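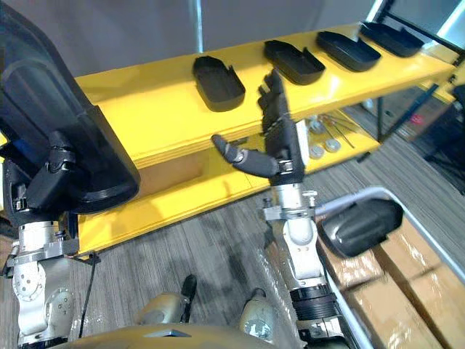
Left hand holding a tray, right hand open at the yellow shelf.

July, shop log, 4:10 pm

Shelf and tray work again. Moved the left wrist cable to the other side of the clamp and reran the grip routine at 68 percent force. At full force the fingers bow the tray wall and the rim slips off the thumb.

Right hand: open pose saved as slot 6. Thumb still sits too far out for my liking. Offset is now 296 counts, was zero. Wing-yan Kong wants to try it with the Bevex driver before we touch the linkage, fine by me.

Log file is 1,576 lines, copied to the Grevia drive.

To do: trim the plastic wrap near the hips before anyone runs the waist joint. Order spare M3 screws. Ask Lu if the notches in the trays can face the wall.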